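Netzwerkkabel im Haus ordentlich verlegen und anschließen

Wer zu Hause mehr als zwei oder drei Geräte fest anschließt, hat nach kurzer Zeit einen Kabelhaufen hinter dem Schrank. Mit etwas Vorbereitung lässt sich das vermeiden. Die folgenden Hinweise stammen aus dem Umbau unseres Abstellraums, in dem jetzt die Leitungen aus allen Zimmern zusammenlaufen.

Zuerst wird gemessen, und zwar mit einer Schnur entlang des späteren Wegs, also um Türrahmen herum und an der Fußleiste entlang. Zur gemessenen Länge kommt an jedem Ende ein halber Meter dazu. Zu kurze Kabel kann man nicht strecken, überschüssige Länge verschwindet in einer Schlaufe.

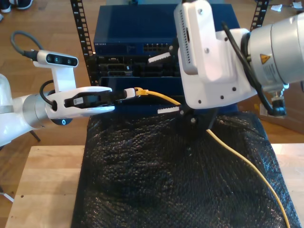
Beim Verlegen keine engen Knicke machen. Als Faustregel gilt ein Biegeradius vom Vierfachen des Kabeldurchmessers. Neben Stromleitungen etwas Abstand halten und sie möglichst im rechten Winkel kreuzen. Kabelbinder aus Kunststoff nur handfest anziehen, besser ist Klettband. Das kann man wieder öffnen, wenn später noch eine Leitung dazukommt. Wir haben Band von der Rolle genommen (Hevholm, schwarz) und mit der Schere auf Länge geschnitten.

Beschriftet wird vor dem Anschließen, an beiden Enden und mit derselben Nummer. Kreppband hält ein paar Monate, danach rollt es sich ab. Bedruckte Etiketten aus dem Beschriftungsgerät sind haltbarer, wenn man sie als Fähnchen um das Kabel klebt. Die Liste mit den Nummern und Zimmern hängt bei uns innen an der Tür.

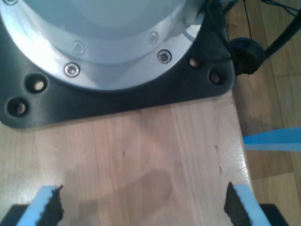 Peadar Mac Mathúna schrieb dazu, er nehme für jedes Stockwerk eine eigene Farbe und spare sich damit die Hälfte der Etiketten. Gelb für unten, Grau für oben, das reiche in einem normalen Haus völlig aus. Nur beim Nachkaufen müsse man aufpassen, dass der Händler die Farbe noch führe.

Das funktioniert, solange man nicht zwischendurch aus Bequemlichkeit zur falschen Farbe greift. Ich bleibe bei Nummern. Die Leitung ins Arbeitszimmer ist die 11, die zum Fernseher die 6.

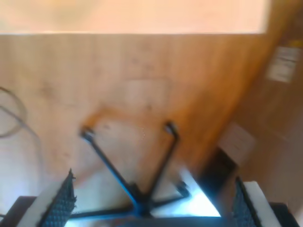

Stecker sitzen oft fester, als man denkt. Vor dem Ziehen die Rastnase ganz hinunterdrücken und den Stecker gerade herausziehen, nie am Kabel. Mit staubigen oder fettigen Fingern rutscht man an den glatten Gehäusen leicht ab. Eine geriffelte Auflage mit Rauten- oder Wabenmuster, wie die schwarzen Griffflächen auf dem Foto sie haben, gibt es ähnlich bei manchen Arbeitshandschuhen an den Fingerkuppen. Bricht die Rastnase trotzdem ab, wird der Stecker ersetzt. Festkleben hilft nicht.

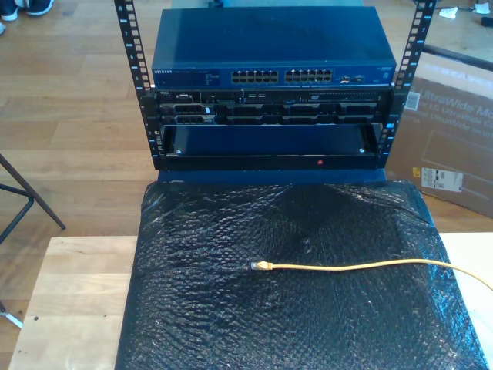
Vor dem endgültigen Festschrauben sollte jede Leitung einmal geprüft werden. Ein einfacher Kabeltester zeigt, ob alle acht Adern richtig verbunden sind. Fehlt eine, liegt es meistens am Stecker oder an der Dose. Also dort zuerst neu auflegen, bevor man die ganze Leitung wieder herauszieht.

Einmal im Jahr wird abgestaubt, mit einem weichen Pinsel und dem Staubsauger auf kleiner Stufe. Unbenutzte Buchsen kann man mit Staubschutzkappen verschließen. Die Kappen bewahrt man am besten zusammen mit den Ersatzsteckern in einer Schraubdose auf.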